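About Drutolside

Drutolside makes skincare and haircare in Dultbridge. We sell cleansers, moisturisers, scalp treatments and a small range of hand and body products, through this website and through independent chemists and salons. Everything with our name on it is mixed, filled and packed in our own building on the Woditz estate. 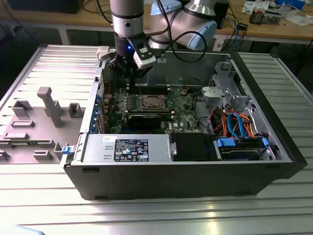
Words: the Drutolside office, Dultbridge. Last updated in March.

How we started

The business began with one product, a plain cold cream sold in a glass jar to two hairdressers in the town. They used it on their own hands, which were sore from washing hair all day, and then started selling it to customers. A hand wash followed, then a shampoo bar, and by the third year there was enough work to rent a proper unit.

The name comes from the lane where the first unit stood. That unit has since been knocked down for housing and we moved across town, but we kept the name because it was already on the jars.

In our sixth year we took over the recipes and equipment of Kyriakidis, a family soap maker that was closing. Their olive oil soap is still in the range, made to the same recipe, and it still carries the Kyriakidis name on the wrapper. Three of our scented body washes also come from their recipe book, with the preservatives changed to meet current rules.

What we make

There are 67 products in the range at present. Of these, 49 are for the face and body and the rest are for hair and scalp. We add a few each year and drop those that don't sell well enough to keep fresh on the shelf. If something you like has been dropped, write to us, as we often have a few left in the stockroom.

Our best seller is the Oat and Calendula Cleansing Balm. It is a solid balm that softens in the hand, takes off make-up and sunscreen, and rinses off with warm water. Second is the Scalp Tonic, followed by the original cold cream, now sold in a lidded tin as well as the glass jar.

We make fragrance-free versions of all our cleansers and moisturisers. These are mixed at the start of the day, before any scented product goes through the same vessels. Please note that fragrance-free does not mean allergen-free. The full ingredients list is on every product page and on every box, and we suggest trying a little on the inside of your arm before using anything new on your face.

How we work

Each batch is given a number, which is printed on the base of the jar or the crimp of the tube. A sample of every batch is kept on file until its use-by date has passed. If you contact us with a problem, please have the batch number to hand. 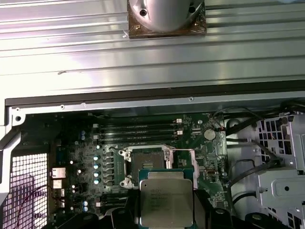
Inside the case: board, memory slots and open socket.

We do not test finished products on animals and we do not pay anyone else to do so. Most of our creams and balms are suitable for vegans. The exceptions contain beeswax or lanolin and are marked on the label.

Jars are glass and tins are aluminium. Tubes and pump bottles are plastic, and the pumps themselves cannot be recycled in most areas, so we sell refill pouches for anything that comes with one. Keep your old pump and move it to the new bottle.

Ordering and visits

Orders placed before 2pm normally leave us the same working day. We close for two weeks over Christmas, and the last posting dates go up on the delivery page at the beginning of December.

The factory shop is at the front of the building, next to the loading bay. It sells the full range along with seconds, which are usually jars with crooked labels or boxes that have been dented. There is free parking on the Woditz estate road but please leave the turning circle clear for lorries. We are not able to offer tours of the mixing room.

Salons and shops wishing to stock Drutolside should use the trade form on the contact page. The minimum first order is one case each of any four products.

Related pages
Delivery and returns
Ingredients A to Z
Refill pouches: which one fits my bottle?
Kyriakidis olive oil soap
Find a stockist
Trade accounts
Factory shop opening hours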